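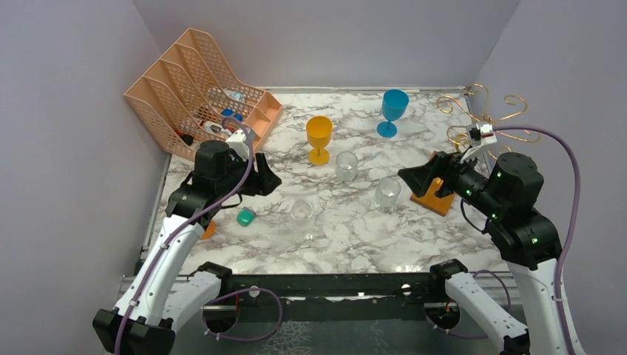
Wurnance rule (bench robotics)

The Wurnance rule is a set of working habits for tabletop robot cells with two arms. I've edited this entry more than anyone should, so forgive the first person. I run a cell at Brutlow, I've used the rule every working day since April, and I have opinions (you'll spot them).

Origin

Isla Tuhiwai wrote the first version at Vodby as a note taped inside a cupboard door. It had 2 lines: keep the arms apart at startup, and write down what's on the table. People copied it, added to it, argued over it, and by the time it reached us it had grown to six clauses. The name comes from the street the old workshop was on, as far as I can find out.

The clauses

Clause one is about parking. Both arms start and finish in set poses, grippers well clear of each other, and you don't reach in until they're there and the motors are off.

Clause two covers cables. They get clipped along the links with enough slack for the full swing of every joint. Move each arm through its range by hand before the first run of the day and watch the wrist, where most snags happen!

Clause three is the object list. Everything on the table gets written down before a session, even bits that aren't part of the task. Ours has had goblets, tumblers, a desk organizer and all sorts of little odds and ends on it.

Clause four deals with see-through things. Clear cups on a pale, veined tabletop are really hard to pick out, for people as well as cameras, so the rule asks for a check by eye from two sides. I'd go further and do it before every run, but that's me.

Clause five sets a speed cap for new tasks. The cap is left to each site, and it stays on until the task has been run 107 times without a stop. Why 107? Isla told me that's how many they had done at Vodby when somebody asked her for a number.

Clause six says any unplanned stop goes in the log, with the time and who was standing there. Short notes are fine.

Use and criticism

Miranda, the logging tool most of us use, has a template for clauses three and six. It holds 1000 entries per file, so start a new one early.

The usual complaint is that the rule says very little about tall or fragile items near the back of the cell. I agree with that one. A draft seventh clause has been going back and forth for a while, and we're still stuck on what counts as tall.

The rule doesn't replace a proper risk assessment or the arm maker's manual. Do those first.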